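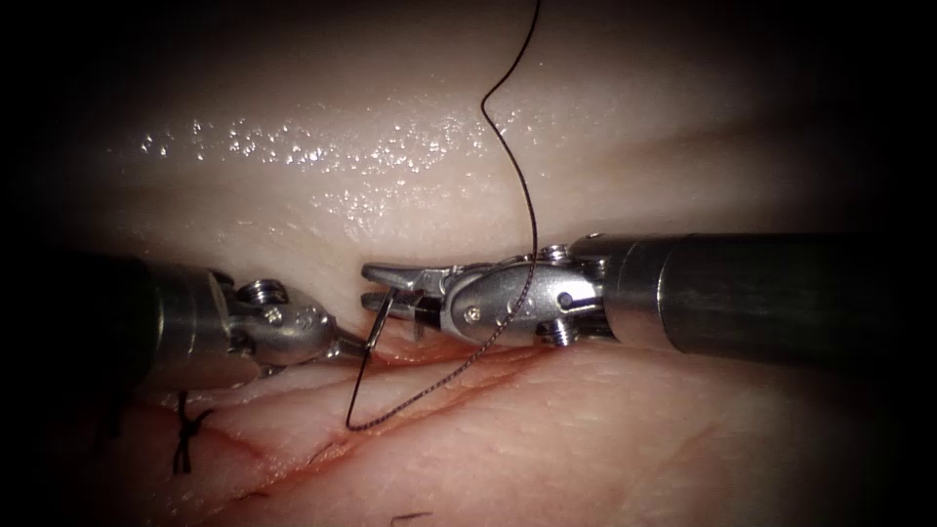
Home | Courses | Practice Pads | FAQ | Contact

March, by Rekha Sandhu

Practice pads and suture: common questions

Which pad should I start on?
Beginners at the Pudanwood skills room start on the plain pale pad, item 836. It is soft enough to take a needle without much force and firm enough to hold a knot. Practice on one incision at a time. A reddish line running diagonally across the pad is easy to follow, and a slanted cut makes you change your needle angle as you go. Thin black suture shows up well against the pale surface.

What needle do I need?
A small curved one. Straight needles are not used in the basic course.

Where do I hold the needle?
Past the middle, toward the thread end. Gripping right at the thread end tends to bend it.

How far from the edge should the stitch go in?
Match both sides. Abelardo Espinoza's handout has a spacing guide you can print.

Do the pads need to be kept moist?
Yes. Store them in the tub with the lid on. Pads left out overnight get stiff and tear at the stitch holes.

How long does a pad last?
Most people get 12 sessions out of one. Throw it away when old cuts start running into new ones.

Can I take a pad home?
Yes, but sign it out with Shu-fen Tsai and bring it back by Monday. Needles stay in the room and go in the sharps box after use.

Can I order my own?
Pads and suture packs are sold at the front desk. Allow 14 days if we are out of stock.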